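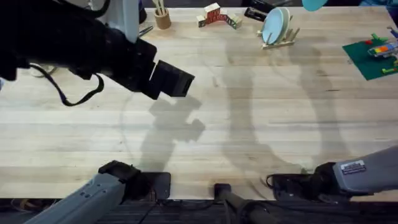
Rapport de projet : le rangement d'une table partagée

Étudiante : Trinidad Tapia
Atelier Grustidier, projet du deuxième semestre

1. Le sujet

Dans notre atelier, la grande table en bois clair sert à beaucoup de choses. On y dessine, on y agrafe les dossiers, on y pose la vaisselle du goûter, et les enfants du cours de l'après-midi y jouent avec les cubes et les Lego. Mon projet a commencé par une question très simple : comment garder le milieu de la table libre, sans enlever de la pièce les objets dont on a besoin tous les jours ?

J'ai choisi ce sujet après le mois d'octobre, quand j'ai perdu presque une matinée à chercher mes crayons sous les papiers des autres.

2. La méthode

J'ai travaillé sur 10 séances. Au début de chaque séance, je notais la place des objets et le temps nécessaire pour pouvoir poser une feuille de grand format. Ensuite je demandais aux utilisateurs de ranger comme ils le voulaient, et je ne donnais aucun conseil. À partir de la sixième séance, j'ai proposé une règle : tout ce qui reste sur la table se met en ligne le long du bord du fond.

J'ai emprunté cette idée à un petit guide de Zovport sur les plans de travail de cuisine. Le guide parle surtout des cuisines étroites, j'ai donc dû l'adapter.

3. La ligne du fond

Le pot à crayons rond, en bois, se place à gauche du milieu. Après lui viennent les cubes alphabet. Les enfants ne veulent pas les remettre dans une boîte, ils préfèrent les disposer en forme de V peu profond ou de petit pont, et j'ai accepté cela parce que la forme prend peu de place. L'agrafeuse noire est plus à droite. Elle était l'objet le plus difficile du projet : chacun la reposait là où il avait fini son travail.

Les deux assiettes bleu clair sont debout dans l'égouttoir en bois. Au départ je voulais les mettre dans le placard, mais Mme Espinoza, mon encadrante, m'a fait remarquer que le placard se trouve de l'autre côté du couloir et que personne n'irait. Elle avait raison. Debout, elles occupent beaucoup moins de surface que posées à plat.

4. Le tapis vert

Pour les constructions en cours, la ligne du fond ne convient pas. Un véhicule en Lego que l'on n'a pas terminé doit rester devant soi. J'ai donc réservé le côté droit de la table à un tapis vert foncé. Ce qui est sur le tapis, on n'y touche pas. Le véhicule rouge, orange, jaune, bleu et gris a été le premier à profiter de cette règle.

Le tapis n'est pas fixé et il se retrouve souvent un peu de travers. J'ai essayé de marquer ses coins avec du ruban adhésif, mais le ruban laissait de la colle sur le bois et je l'ai retiré le jour même.

5. Les résultats

Avant la règle, il fallait en moyenne 191 secondes pour libérer la place d'une grande feuille. Avec la règle, la moyenne est descendue à 20 secondes. Je dois préciser que les groupes n'étaient pas toujours les mêmes, et que deux séances ont été plus courtes à cause d'une réunion. La comparaison est donc à lire avec prudence.

Les utilisateurs ont bien accepté la ligne du fond. Une étudiante du groupe Skaseck m'a dit qu'elle trouvait maintenant les crayons sans lever la tête. Par contre, les petits outils restent un problème. Je ne leur avais pas donné de place fixe, et ils se posent un peu partout sur le bois.

6. Les difficultés

La première difficulté était de ne pas ranger moi-même. Quand je voyais l'agrafeuse au milieu, j'avais envie de la remettre tout de suite, et je l'ai fait au moins une fois pendant la troisième séance, ce qui fausse un peu la mesure. La deuxième était la langue des étiquettes. J'avais écrit « vaisselle propre » sur un papier près de l'égouttoir, et plusieurs personnes ont compris que les tasses sales devaient aller ailleurs sur la table.

7. Suite du projet

Je voudrais ajouter un petit bac pour les outils à côté du pot à crayons, et essayer la même disposition sur la table de la salle 2, qui est plus étroite. Mme Espinoza propose aussi de laisser le tapis vert toute l'année. Les relevés des séances sont dans le classeur du projet, à l'accueil de l'atelier.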